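Two years ago I took a job at a small warehouse on the Cindville side of the river because it was quiet and I liked walking. I should have read the floor markings. They were already painting lanes for something that was not me.

9 May 2020 and we now have 7 carts. They're flat, they're gray, they hum, and they bring the work to us so we don't have to go and find it. The system that runs them is called Braro, a name everyone here pronounces differently and with equal confidence. It decides what moves, in which order, and who gets it. I used to decide that myself, badly, with a clipboard, and I miss the clipboard more than I expected to.

Most of what the carts did was take away the walking. Before, I'd cover the whole building five times before lunch and know where everything was because my feet knew. Now I stand at a station and the building comes to me. My step counter thinks I have died. My knees, on the other hand, have sent a thank-you card.

What the carts can't do is the small shelf. Returns, odd sizes, boxes that have been taped so many times the tape is doing most of the structural work. The people who sold us the system call these "exceptions." We had 1000 of them in the first month, at which point I'd start calling them the business.
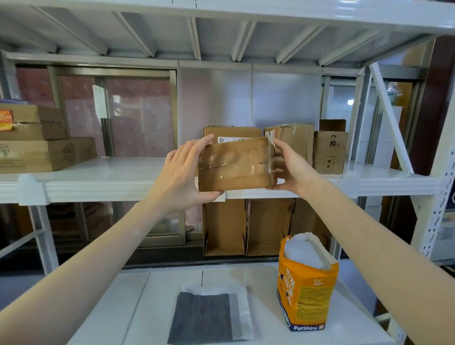
*An exception, lifted off the middle shelf from its relatives.*

So the exceptions are ours. A box like that has no straight edges left, and Braro likes straight edges. It wants a flat side and a label it can read. I want those too, but I'll settle for a box that stays shut on the way to the bench. There are pet pads to deal with as well, and plenty of things in cartons that started life holding something else entirely.

The strange part is how the job got smaller and harder together. The easy stuff used to be my rest. You'd pull a few nice clean cartons and let your mind go off somewhere, then come back for the awkward one. Now the carts get the nice clean cartons and I get awkward ones all day. Management showed us a chart where my pace had gone down, and seemed surprised.

Three of us moved over to the Varnell building when the carts came in. They weren't let go, and I want to be fair about that, but they also weren't asked. The break room has a lot of chairs now. We got a new coffee machine out of it, a Matei, with a touch screen that asks how strong you'd like your drink and then makes the same one.

Next up is a software update that is supposed to teach the system about damaged packaging. Until then I've ordered more tape.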